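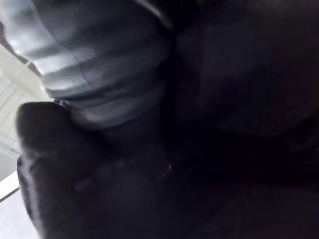 The House Rules

Good robot practice is being written in pencil, one laundry basket at a time

There is a ring binder on the shelf by the kettle at Plundthorpe, and I have now read it from cover to cover more often than I have read some novels I claim to love. It has a coffee stain on the front and a hand-lettered title, Working Near The Robot, and it has grown from 2 pages to 30 since it was started. I went up for a morning last September meaning to write a short piece about household machines and came home with a notebook full of quotations from a binder.

Let me explain the attraction, because I know how it sounds. We have had rules for factory robots for a long time, and by and large they are good rules. They grew up around machines that are bolted to the floor and do the same thing all day, and the simplest of them is a fence. You keep the people on one side and the arm on the other, and if the gate opens the arm stops. Everybody understands a fence. My late aunt, who worked in a cannery, understood a fence perfectly well and had never heard the word automation.

Now put the machine in a laundry. Give it two arms and two legs, and ask it to pick up the washing. You can't very well fence it in when the whole idea is that it will one day be useful to a person who is coming down the hall with an armful of towels. So the fence has to turn into something else, and what it has turned into, at Plundthorpe anyway, is a set of habits. Some are about distance, some are about who speaks and when, and a surprising number are about cables.

The binder began with a short list borrowed from a sister workshop, Clerthorpe, which does its trials in a mock kitchen and has opinions about knives. Plundthorpe crossed out the knives and put in drawstrings. Anything with a cord, a strap or a dangling hood tie is taken out of the pile before a session and kept in a separate tub, and the clothes that are left get checked for pins, coins and whatever else people leave in pockets. "Turn them out twice," says page four, in capital letters, and somebody has underlined the twice. I thought of every tissue I have ever sent through the wash and felt rather seen.

Next comes the matter of the basket. It sits on the floor, so the robot has to reach down, and reaching down is when a two-legged machine asks the most of its balance. The rule is that you don't step in to help. If a shirt slips, it slips. If the basket skates away, you let it skate, and you call the stop if you don't like what you see. I was told this rule had been the hardest of all to teach, and I can well believe it. I come from a family that lunges for falling teaspoons.
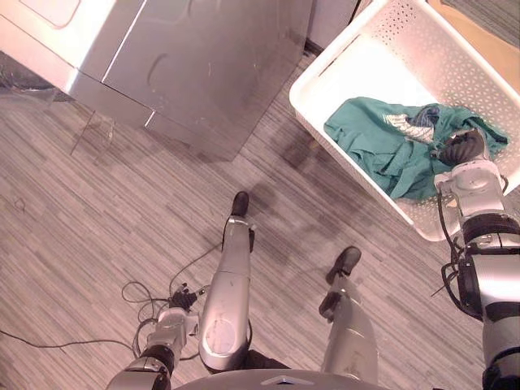 A teal garment in the gripper at Plundthorpe, with the basket on the floor as the house rules ask.

The stop itself gets five full pages, and I won't reproduce them, though I was tempted. The gist is that one person holds the stop and does no other job. They don't take notes or chat to visitors with notebooks (I was steered away, very kindly, with a biscuit). Anyone in the room can call out the word, and the person holding the button presses it without asking why. The asking comes later, sitting down. There is a line about never teasing a person for a stop that wasn't needed, and I would like that line framed and hung in most of the places I have worked.

They log every one of them, too. At the time of my visit the log stood at 2,828 sessions, each with its own line, and the quiet sessions are written up as carefully as the lively ones. A dull entry has the start time, the load, the person on the stop and the word "nil." There are a great many nils. I turned pages of them with real pleasure, the way you might look over a well-kept garden in a season when not much is flowering.

Which brings me to hands, and to the part of the subject where there is still a fair bit of arguing going on over the sandwiches.

A gripper that folds and closes around cloth has all sorts of places where a finger might get caught, and they move about as the joints do. The old way of marking a pinch point is a yellow sticker. But a sticker on a hand wears off, or snags, and in any case nobody reads a sticker on something that's moving. The Agudelo checklist, which a good many small workshops have taken up in one version or another, asks for something plainer: 16 checks made by eye with the power off, starting at the fingertips and working back towards the shoulder. Is anything loose? Is there lint in the joints? Has a cover crept out of place?

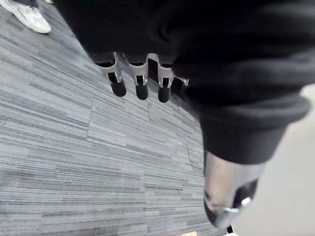

Not everyone loves it. The Gralov guide, which came along afterwards and is the favourite at Clerthorpe, says a long list read out every morning turns into a lullaby, and that you'd do better with a handful of checks in a different order each time. I have some sympathy. I once worked with a fellow who could recite a whole ladder inspection while looking out the window. At Plundthorpe they've split the difference, as people who share a kettle tend to do. They keep the full list, but a second person picks where to start, and the two swap over at lunch.

Then there's the floor, which takes up more of the binder than I'd have guessed. Slack cable is to be gathered before the start and looked at again at every pause. Closed shoes, always. Spare parts go back on the bench, and if you drop something during a run you leave it where it is until the stop has been called. Visitors get the shoe rule in writing before they come, and I'm pleased to report I passed, although my laces were discussed.

What I kept wondering, on the long drive home, was how much of this could ever be carried into an ordinary house. You can't ask a tired parent at half past six to appoint somebody to the stop. The people at Plundthorpe know that perfectly well, and the last section of the binder is a sort of sorting exercise, with each rule copied out again under one of two headings: "the machine must do this itself" and "we can fairly ask this of a person." The first column is much the longer. Pockets are still in the second, with a question mark pencilled beside them, and drawstrings have been rubbed out and moved so many times that the paper has gone thin.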